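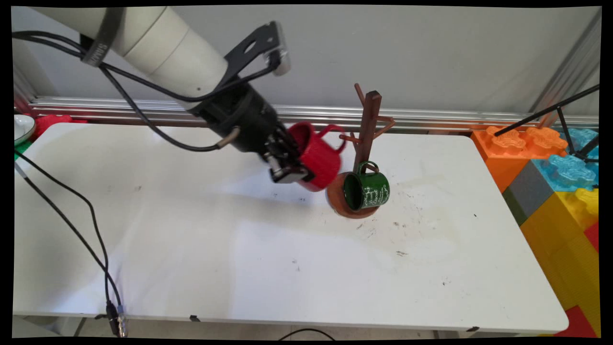 去Narnov陶瓷厂的开放日，要不要提前订票？
进大院随便走是免费的，不用订；想进窑房就得提前在他们网站上登记，每场最多放九个人，我是前一天晚上才抢到的。

2019年9月28日，星期六，我一大早坐303路去的。车晃到终点站Vurka，下来还要沿着河走一段，路边全是卖南瓜和蜂蜜的小摊，我还没进厂门手里就多了一罐蜂蜜（后面背了一整天，重死了）。

窑房是这趟最值的部分！带队的师傅叫Hryhorii Nechyporuk，嗓门特别大，讲起釉料来停不下来。老窑叫Kuruc，砖砌的，六月刚修过拱顶，里面还有一股潮潮的土味。他让我们钻进去站了一会儿，又讲以前烧柴的时候要两个人轮班守夜，困了就唱歌。有个小朋友问唱什么歌，他真的就唱了一段，回声大得吓人，大家都鼓掌。

接着是拉坯体验，五块钱一团泥。我做的本来是杯子，转着转着口就塌了，最后变成一个烟灰缸似的东西。旁边的阿姨安慰我说可以拿来放茶包，嗯，好吧。成品要等烧好了再寄，地址写在一张小纸条上，希望别弄丢。

中午在院子里吃的，酸菜汤配黑面包，排队排得有点久，汤倒是很烫很香。吃完去逛二等品仓库，这里一定要留时间！架子上的杯子大多只是釉面有个小针眼，或者把手稍微歪一点，价钱比门店便宜一大截。我喜欢那种杯身带纹路的，拿在手里不滑，冬天捧着特别舒服。挑的时候记得把杯子倒过来看看底，有的圈足没磨平，会刮桌子。结账只收现金，我差点不够，还好把蜂蜜找的零钱都翻出来了。

下午本来还想去隔壁的Pakau看他们的釉料小展览，结果三点就关门了，只隔着玻璃看了几眼色板，有一排绿色好看得不行。

回程车上人很多，我抱着两个纸包站了一路，杯子没碎。明年打算坐早一班车过去，先看Pakau，再去吃饭。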